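Dronstead community hall to reopen after repairs

2 August 2025

Dronstead Community Hall will open its doors again this month after repairs to the roof, floor and kitchen. The hall, which dates from 1895, has been closed to the public since June. Regular bookings will start again in the same time slots as before.

The work was carried out by Givlow, a local building firm. Slates on the north side were replaced and the old gutters taken down. Inside, the main floor was sanded and sealed, and the kitchen now has a second sink and a wider serving hatch.
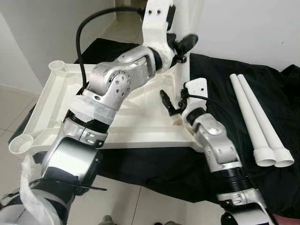
The repairs were paid for by a grant from the Castillo Fund and by money raised in the town. A sponsored walk and two book sales brought in £3825, and a further £2000 came from a single donor who has asked not to be named.

"The roof had been patched so often that there was little left to patch," said Treasa Madigan, who chairs the hall trust. "People have been patient with us, and the groups that moved to the school for the summer can now come home."

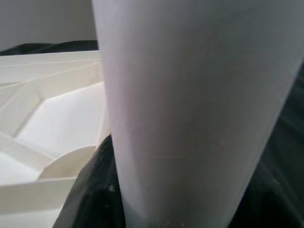

Hire charges will stay the same until the end of the year. Groups that paid in advance for sessions lost during the closure can have a refund or carry the money over to a later booking. Requests should be made in writing to the bookings secretary, Peadar Moynihan.

The lunch club, the choir and the toddler group will all return in the first week. The evening art class, taught by Rimantas Žukauskas, has places for new members. The car park behind the hall will remain closed while the drains are finished, and visitors are asked to use Church Lane.
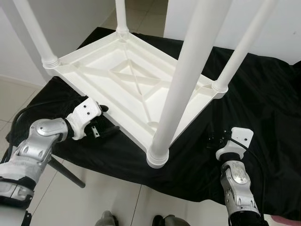 Contact

Siobhán Keane, press officer, Dronstead Community Hall Trust. Messages can be left at the hall office on weekday mornings.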